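The Wilenden ferry and its 111 years

Posted 17/10/2026

There is a sign at the bottom of Landing Street in Wilenden that says the ferry across the Pornis ran "without interruption for 111 years." I have walked past it most of my adult life and I used to repeat the number to visitors. Then in July I had a free week and a library card, and I started to wonder who had done the subtraction.

I should say up front that I like the sign. It's a good sign, with decent lettering, and whoever wrote it resisted the urge to mention pirates. My trouble is with one number and one word, and the word is "uninterrupted," or "without interruption" if you want to be exact about it.

Start with the number. To get 111 years you need a first year and a last year. The last year is easy. The road bridge opened, the ferry quit the same fall, and the Tirum paper ran a long sentimental piece with the final passenger list. I've read it on film and I believe it. The first year is where things get soft. The sign doesn't give one. The town website doesn't either. The county guidebook gives one, and if you follow its footnote you land in an anniversary pamphlet, and if you look at the pamphlet there is no footnote at all, only the phrase "according to tradition."

Tradition is doing a lot of lifting there. I went looking for what else might hold up the early date and found three candidates.

The first is a license. The county court did grant a man named Wattimena the right to keep a ferry "at or near the mouth of the creek," and the clerk's copy is in the bound volume at the courthouse, where anyone can ask for it. People take this as the start. But a license is permission. The same volume has licenses for two mills and a tavern that I can't find any other sign of, in tax rolls or anywhere else. Men got licenses to keep other men from getting them. So what I'd want is a boat, or a toll, or a complaint. Complaints are the best evidence in the world for a ferry. If a ferry runs, somebody writes to the court to say that it was late or that the ferryman was drunk.

The complaints start nine years after the license. From then on they hardly stop.

The second candidate is the print, and this is the part that will get me letters. You've seen it if you've eaten at any restaurant in town. It shows a flat boat with a wagon on it, a rope going off to the right, hills behind, two women with parasols on the bank. Everybody calls it the Wilenden Ferry print. The copy in the historical room has a title penciled on the mount, and a year, and the year is the guidebook's year, which is nice and neat until you ask when the pencil got there. The printed part, the part made with the picture, says only "Ferry on the Pornis." The Pornis is a long river. There were ferries up and down it, including one at Tirum that had a much better claim on an artist's time, seeing as Tirum had the hotel.

And look at the hills. I've stood at the landing with a photocopy held up in front of me like a lunatic. From our side, looking across, there is one hill with a flat top and then low ground. The print has three rounded ones. Artists did move hills to suit themselves, I'll grant that, and plenty of printmakers worked from another man's sketch and never saw the place. But if the hills can be moved then the print can't prove where it was drawn. You don't get to trust it for the boat and forgive it for the landscape.

I put all this to Hidayah Manurung, who catalogs prints for a living (not ours, sadly) and who was kind enough to look at my phone pictures. She wouldn't commit to Tirum. She wouldn't commit to Wilenden either. What she did say was that titles in pencil on a mount usually belong to a dealer or a later owner, and that she would catalog it under the printed title and put the other one in a note with a question mark. I asked if she thought the historical room would like the question mark. She said in her experience people would sooner lose the print.

The third candidate is a letter, and I haven't seen it. I don't think anyone alive has. The anniversary pamphlet quotes two lines from a letter "in private hands" in which a traveler says he was "carried over the Pornis by Wattimena's boat." No date in the quote. The date is supplied by the pamphlet, in its own sentence, right before the quotation marks open. I wrote to the family that's supposed to have it and got a very pleasant reply saying that they had heard of the letter too, from the pamphlet.

So much for the number. Take off the nine years between the license and the first complaint and the claim comes down to 102, which is still a fine long run for a flat boat on a rope. I don't know why that isn't good enough for a sign.

Now the word. A river ferry in this climate stops for ice. The court fixed tolls for the months of open water and had a separate line for people walking across, where the ferryman could charge for laying planks at the edges. So it was interrupted every winter, and everyone at the time knew it. I can let that go as ordinary loose talk. What I can't let go so easily is the flood. The same boat that's supposed to have run without a break was found in a cornfield downstream, and the paper says its replacement wasn't in the water until the second summer. The bill was 500 dollars, and the county argued over it for most of that gap. In the meantime people went around by Tirum and complained, in writing, about going around by Tirum.

Weronika Krawczyk, who wrote the current walking tour leaflet and has more patience with me than I've earned, thinks I'm being a pill about this. Her view is that "without interruption" means the right was never given up, that the franchise passed down the line unbroken even when there was no boat. That's a fair reading and she may be right about what the original author meant. But stop ten people on Landing Street and ask them what the sign says. They'll tell you there was a boat every day for 111 years.

She also points out, fairly, that absence of complaints is weak evidence. The court papers for those early years are thin. There was a fire, or there's said to have been a fire (I'm working on the fire, don't get me started), and a nine-year hole in complaints could just be a nine-year hole in paper. I've gone back and forth on it. The volumes on either side are complete, and the gap in loose papers is shorter than nine years, but it does overlap. So put me down as unpersuaded instead of certain. If someone turns up a toll receipt from the second year I'll print it here and buy the coffee.

A few smaller things, while I have the notebook open.

The leaflet says the crossing took "60 strokes of the sweep." No source. It's a rope ferry in every document I've found. You don't row a rope ferry, or not much.

The guidebook has 2,000 cattle going over in one season. That one I was all ready to laugh at, and then I found it in the toll returns, in the ferryman's own hand. The tolls on stock were paid to him and he owed the county a share, so he had no reason to puff it up. I believe the cattle. I was a little annoyed about it.

And the iron ring in the rock at the landing, which every schoolchild in Wilenden has been told held the ferry rope, is set at the wrong height and faces upstream. I think it's for a log boom. I have no proof of that beyond a ring of the same pattern farther up where there was definitely a boom and never a ferry.
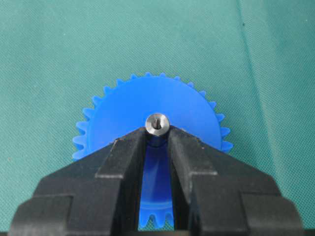
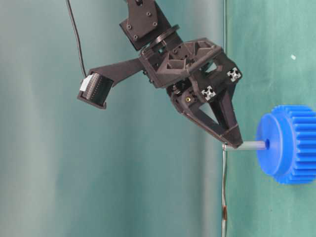
Blue plastic spur gear and gripper, two views.

Next on my list is the fire. The courthouse has an insurance file that the clerk thinks is in the basement and her deputy thinks went to the state, and I've been promised an answer from one or the other. If you have a copy of the anniversary pamphlet with anything written in the margins, please write to me before you throw it out. Mine is missing the back page.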